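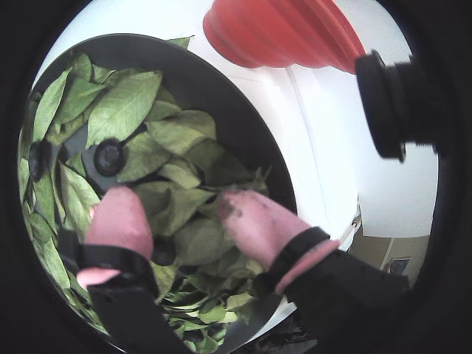 Stories > Short fiction > Darkia

The Ferry to Darkia

My uncle left me a ferry, which sounds grander than it was. She was called the Justach and she carried 20 people across the strait to Darkia, or 61 if it was the regatta and the harbour master was at lunch.

I'd never driven anything bigger than a ute. Orlando Echeverri, who'd been deckhand since before I was born, handed me the keys on a bit of orange rope and went to put the kettle on.

"She pulls left," he said. "Like your uncle."

So off we went, me gripping the wheel and a bloke from Zirelthorpe telling me all about his knees. Halfway over, the fog came down — thick as porridge, no colour in it at all — and I couldn't see my own bow.

"What do I do?" I yelled.

Orlando leaned out and rang the bell twice. Then, from somewhere ahead, a bell rang back.

"That's Mrs Rivadeneyra," he said. "She does it from her kitchen window. Your uncle paid her in mackerel."

I steered for the sound. We hit the jetty a bit hard and the bloke with the knees clapped anyway.

I owe her over 200 mackerel now, and I still can't fish.

Last updated: Feb 14, 2022

More stories
The Lighthouse Raffle
400 Steps to Zirelthorpe
My Neighbour's Canoe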